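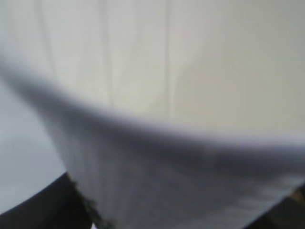 Shrinkage and Pilling in Washed Wool Blend Fabrics

Everaldo Andrade
Textiles and Materials, second-year project
Submitted 2024-06-21

1. Introduction

My grandmother kept a cedar chest of wool blankets that were older than my mother, and none of them had ever been in a washing machine. She washed them in the bathtub with bar soap and dried them over the porch rail. When I started this course I wanted to know how much of that trouble was needed. Most of the wool sold in stores now is blended with something else, and a lot of the labels say machine washable. I chose to test how three blends held up to repeated home washing compared with an all-wool cloth.

The question for the project was: does the amount of wool in a fabric predict how much it shrinks and pills when it is washed at home?

My guess before starting was that the all-wool cloth would shrink the most and that the blends would fall in order behind it.

2. Background

Wool fibers are covered in small overlapping scales. When wool is wet and gets moved around, the scales catch on each other and the fibers travel toward their root ends. They do not travel back. The cloth gets smaller and thicker, and this is called felting. Heat speeds it up, but movement does most of the work. Wool can sit in warm water for a while without much change if it is left alone.

There is a second kind of shrinkage called relaxation shrinkage. Cloth is stretched while it is woven and finished, and the first time it gets wet it goes back to its natural size. Relaxation shrinkage happens in cotton and linen too and is mostly over after the first wash or two. In my results I could not fully separate the two kinds, but the wash-by-wash measurements give some idea.

Pilling happens when loose fiber ends work up to the surface and tangle into small balls. In an all-wool cloth the pills tend to break off after a time. In blends with a strong synthetic fiber, the synthetic holds the pill to the surface, so blends can look worse even though less fiber is being lost.

Some wool is treated to smooth or coat the scales, and this is often what a machine washable label means. I asked the suppliers about treatment and have noted their answers in the next section.

3. Materials

I used four fabrics. They are referred to by the names they were sold under.

Ovine: all wool, plain weave, medium weight. The supplier said it was untreated.

Benow: wool and polyester, mostly wool. Twill weave. Treated for machine washing.

Rocha: wool and cotton in equal parts. Plain weave. The supplier did not know if the wool was treated.

Tritstead: wool and acrylic, mostly acrylic. Brushed on one side. Sold as machine washable.

I cut 56 swatches in total, 14 from each fabric. In each fabric, seven were washed by machine and seven by hand. The swatches were squares measuring 10 inches on a side. I zigzagged the edges with polyester thread to stop fraying. On the first batch I set the stitch too tight and the edges rippled, so I picked those out and sewed them again with a longer stitch.

Reference marks were sewn in each swatch with contrasting thread, one inch in from the edges. Pen marks were no use. I tried a laundry pen on scraps and it bled on the Rocha and vanished on the Ovine.

4. Method

Machine washing was done in a front-loading washer on the normal cold cycle with a liquid detergent. Old cotton pillowcases were added to make up a half load.

Hand washing was done in a plastic basin with the same detergent. Each set was soaked, pressed down gently with an open hand, rinsed in water of the same temperature, and rolled in a towel. I did not wring anything.

All swatches were dried flat on a mesh rack indoors. They were left overnight before measuring. Measurements were taken between the reference marks with a steel ruler, in both the warp and filling directions. I did not pull the cloth flat, only smoothed it.

Each swatch went through 10 washes. I measured after the first wash, the second, the fifth and the last.

For pilling I used a five-grade scale, where 5 is no change and 1 is heavy pilling all over. Each swatch was laid beside an unwashed piece under a desk lamp set low to one side. A classmate also graded the swatches without being told which had been machine washed. Where our grades were different we looked again together and agreed on one.

5. Results

5.1 Shrinkage

The Ovine shrank the most, as expected. In the machine it had already changed a good deal by the second wash and it kept getting smaller up to the end. By the last wash the weave was hard to see and the cloth had gone stiff. The hand-washed Ovine shrank a little in the first wash and then hardly moved.

The Benow was the most stable. Machine and hand swatches ended up close together, and nearly all of the change came in the first wash.

The Rocha was second to the Ovine. It shrank more in the warp direction, so the squares ended up as rectangles. Most of it took place in the first 2 washes, which fits with relaxation in the cotton. There was some thickening later on in the machine set.

The Tritstead shrank slightly more than the Benow even though it has much less wool in it. This was against my guess.

5.2 Pilling

The Tritstead pilled the worst. The brushed side was graded 2 at the end for the machine set, and the pills were firmly attached. The hand-washed set was better but still fuzzy.

The Benow had small, tight pills, mostly near the stitching. The Rocha had long fuzz with few real pills. The Ovine was difficult to grade because the surface had felted over. We graded it on pills alone, which gave it a fairly good score that does not reflect how it looked or felt.

5.3 Handle

I did not plan to record handle, but it was too obvious to leave out. The machine-washed Ovine would no longer drape over the edge of a table. The Benow felt the same as new. The Rocha was softer than when I bought it. The Tritstead felt thin between the fuzzy areas.

6. Discussion

Wool content alone did not predict shrinkage. The Benow has a lot of wool and hardly shrank, and the Tritstead has little and shrank more. The treatment on the Benow is the likely reason, along with the twill weave and the polyester, but my test cannot say how much each one counts. To find out I would need the same cloth with and without treatment.

The washing method made a bigger difference than I thought it would. The water was cold in the machine and the detergent was the same as in the basin, so the difference in the Ovine has to come mainly from the movement. This agrees with the background reading.

Pilling and shrinkage did not go together. A buyer who picks a blend to avoid shrinking may get a fabric that looks worn sooner.

7. Problems and limits

All of the cloth of each kind came from a single bolt, so I can't say how much it varies from one bolt to another.

One rack of machine-washed Rocha dried near a heating vent before I noticed. I kept those measurements in. They were not far from the others.

The spin speed on the washer could not be set separately from the cycle. A slower spin might have been easier on the Ovine.

The swatches were small, and sewn edges make up a larger part of a small piece than they would of a blanket. The stitching may have held some of them back from shrinking.

8. Further work

In August I plan to repeat the machine test with the Ovine and Benow only, using larger pieces and the delicate cycle. I would also like to try tumble drying, which I left out completely and which is probably how most people ruin a sweater. If there is cloth left over, I will cut one set on the bias to see how the corners behave.

Swatches are stored in labeled envelopes in the materials room, second shelf, with the measurement sheets.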